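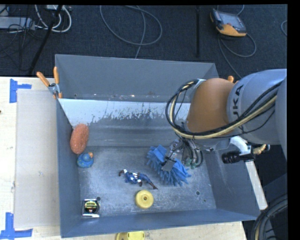
Can a student club teach a full-size robot arm to empty a bin of random stuff? With enough patience, a few good arguments about grip angles and one very forgiving metal bin, the robotics club at Gamia Technical College is getting there.

The club's bin picking project, named Mathew after a hallway whiteboard joke that stuck, has been running since the start of the spring term, and it has become the busiest corner of the engineering building. The task sounds easy until you try it. The arm has to find an object it may never have handled, choose a spot to grab, lift it clear and set it down in one piece. Then it does the same for the next one.

What makes it fun is the choice of objects. The students skip the neat little cubes you find in a lot of lab exercises and go for things from kitchen drawers and toy boxes – a blue rubber duck, a sponge, a tape measure, an action figure, a fuzzy blue cleaning mitt with tufts like fingers. The mitt is the club favorite and also its biggest headache. Soft things fold, sag and slide, and a grip that holds at one end can let go at the other.

"Everybody wants to be on shift when we do the mitt," said Cempaka Sutanto, a second-year student who leads the gripping team. "The duck is cute, but the mitt makes you think. You change one angle by a hair and the whole thing behaves differently, and then you're up until midnight trying to work out why!"

The club logged 1,251 pick attempts through the end of March. Of those, 736 ended with the object out of the bin and placed where it was supposed to go. Sutanto says the early weeks were rough, with a lot of near misses on anything flat or floppy, and that the numbers have been climbing ever since the team rewrote the part of the code that decides how the gripper should approach. The goal is 2,000 attempts before finals.

New members start on the handheld controller, moving the arm slowly by hand commands before they are allowed to run any code of their own. It takes two or three evenings to get comfortable. After that they join one of three teams: gripping, vision or the group that writes up the logs, which is always short of people and would love to hear from you.

All of this is aimed at the Torkine Challenge, a regional student contest in April where each team gets a bin of objects it has not seen before and a fixed amount of time to clear it. Ziltovance, a local parts supplier, has given the club $900 toward travel, enough to cover the van and most of the food.

Practice sessions start at 6 p.m. in the ground floor lab and are open to students from any major. No experience is needed. Members are also collecting odd household objects for the next round of tests – anything smaller than a shoebox, nothing made of glass – and there is a drop-off crate just inside the lab door.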